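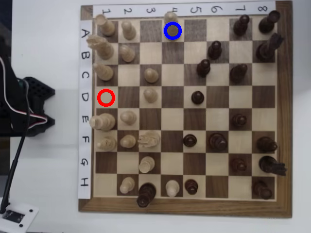 Cisport wanted to know at tea whether the planner still thinks in joint angles first and squares second, and said that if it does I should stop tuning it and start again. Fair! It did until Sunday. Now the planner gets a pair of squares and nothing else, A4 to D1 for instance, blue ring for the pick and red ring for the place, and everything to do with the arm lives one layer down. I can read the log over breakfast and follow it, which I never could before.

So, the evening. I reran the whole Skunton set against the new grid fit, 2,312 moves, all replayed offline, and the square names came out right on all but 6 of them. Six! Every one is a tall piece whose top leans over a neighbouring square, so the detector votes for the wrong one. I've switched it to look for the base of the piece, and I'm itching to see what that does to H3, where a tall dark piece is tilted right out over the border.

The other nice thing is the path check. It used to sample 1,000 waypoints for every move whether it needed them or not, and now it starts coarse and only goes fine near other pieces. Planning time is down to roughly a third on my old laptop - I ran it twice to be sure.

Still to do: the Dramthorpe branch needs merging, the row letters are still hard-coded in 3 places, and the release height is a magic number I typed in July. Bed now, kettle's gone cold.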